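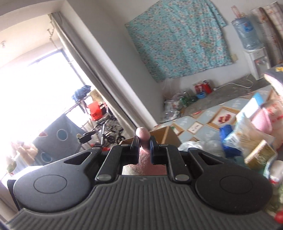
A black hand-held gripper closed around a pinkish object with a rounded tip

Trollance is an Australian electronic music label based in Melbourne. It puts out minimal techno, dub techno and slow house, mostly on 12-inch vinyl, and was started by the producer and mastering engineer Afiq Purba. Its catalogue is numbered with the prefix TRO.

History

Purba had been cutting dubplates for other people for several years before he set up the label. The first record, Endier, was a two-track 12-inch of his own material, pressed in a run of 102 copies with hand-stamped white centres. Most went to two record shops in Melbourne and one in Wellington. A second pressing was made the following January, with a slightly longer version of the B-side.

Early releases were all by Purba under his own name or as Allari, an alias he kept for beatless tracks. The first outside signing was the duo Na, whose EP Low Paddock became the label's best-selling record. It has been repressed three times, for a total of 3,039 copies. Later pressings are on grey vinyl and drop the locked groove at the end of side A.

The label stopped releasing records for a time when its pressing plant closed, and a planned Allari album was held over. The album came out on 24/06/2022 as a double LP, with a cassette edition of 64 copies sold only at the launch.

Sound

Trollance records tend to sit between 110 and 122 beats per minute. Purba favours long fades, a dry kick drum and very little vocal material. Reviewers have often pointed to the amount of tape hiss left in the mixes, which he has put down to the second-hand four-track recorder used on the early sessions. The Na records are brighter in colour and make more use of organ and plucked bass.

All lacquers are cut by Purba. Playing time is normally kept under 12 minutes a side so the records can be cut loud.

Artwork and format

Sleeves are plain brown card with a printed sticker. The sticker gives the catalogue number, the speed and the artist, but no track titles; these are etched in the run-out. Endier is the exception, with its titles written on the inner sleeve in pencil. Standard runs since the Na repress have been around 1,000 copies. Digital versions usually follow three months after the vinyl.

Selected discography

TRO01 Afiq Purba – Endier (12-inch)
TRO02 Allari – Weir (12-inch)
TRO04 Na – Low Paddock (12-inch EP)
TRO05 Afiq Purba – Culvert / Spillway (12-inch)
TRO07 Na – Second Cut (12-inch EP)
TRO09 Allari – Allari (2×LP, cassette)

TRO03 and TRO08 were assigned but not released.

See also

Dub techno
Minimal techno
List of Australian record labels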